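Ukomcombe Housing Office
Frequently Asked Questions: Moving In, Shared Kitchens and Moving Out

These answers apply to residents of Ukomcombe House and the Tomoana Annex. Where an answer differs between the two buildings, the difference is stated. The terms of your signed agreement apply in all cases.

When may I collect my keys?

Keys are issued at the front desk of Ukomcombe House from 9 a.m. on the first day of your agreement. Residents of the Tomoana Annex also collect their keys there, as the Annex has no desk of its own. Please bring a photo ID and your confirmation letter. Keys cannot be released to a friend or relative without your written permission.

How many rooms share a kitchen?

The two buildings have 114 rooms in total. In Ukomcombe House, each kitchen is shared by up to 4 rooms. In the Annex, kitchens are shared by one full corridor. Your kitchen number is printed on your confirmation letter, and your key will not open any other kitchen.

What is supplied, and what should I bring?

The office supplies a bed, a desk, a chair, a wardrobe and a curtain for each room. Kitchens have a stove, a refrigerator and a microwave. Pots, plates, cutlery, towels and bedding are not supplied. Residents who arrive together often agree in advance who will bring larger items for the kitchen, and the office encourages this.

May I bring my own dish rack?

Yes. A rack may be kept on the counter, provided that it leaves space for others to work. Racks should be marked with a room number. The office does not replace personal items that are lost or damaged in a shared kitchen.

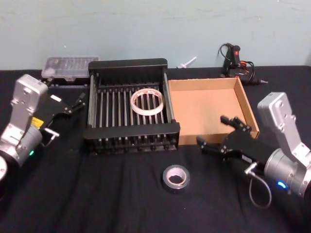
Dish rack and cardboard box on a covered table

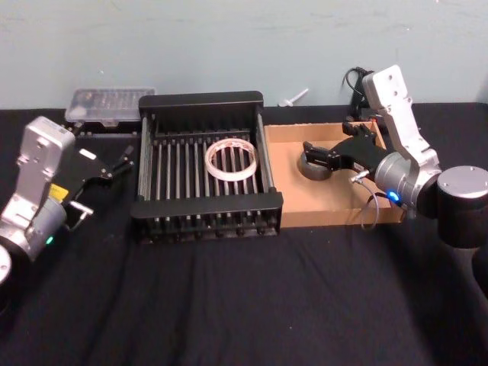
Where may I store empty boxes?

Boxes may be kept inside your room. They may not be left in hallways, on stairs or beside the kitchen door, even overnight. Flattened cardboard is collected from the yard behind Ukomcombe House every Friday. Boxes that have held food must be clean before they are placed there.

May I put up shelves or pictures?

Nails and screws are not permitted. Removable hooks are allowed if they leave no mark on the paint. Shelves must be free standing. If you are unsure about an item, please ask the office before you put it up — repainting a wall is charged to the resident.

How do I report a repair?

Use the Funov form on the residents' page, or fill in a paper form at the front desk. Give your room number and the best time for someone to visit. Leaks, loss of heat and faulty locks should be reported by telephone at any hour. Other repairs are normally looked at within 3 working days.

Is laundry included in the rent?

No. The machines in both buildings take the Fleltia card, sold at the front desk. Unused credit may be refunded when you move out, but the cost of the card itself is not returned. Laundry rooms close at 10 p.m.

How much notice must I give before leaving?

Written notice of 30 days is required. Notice may be given by e-mail or by letter, and begins on the day the office receives it. Residents whose agreements end in September do not need to give notice unless they wish to leave early.

When is my deposit returned?

The room and your share of the kitchen are inspected after you hand back the keys. The deposit is then paid to the account named in your agreement, less any charges. You will receive a written list of charges, if there are any, and may ask for them to be reviewed.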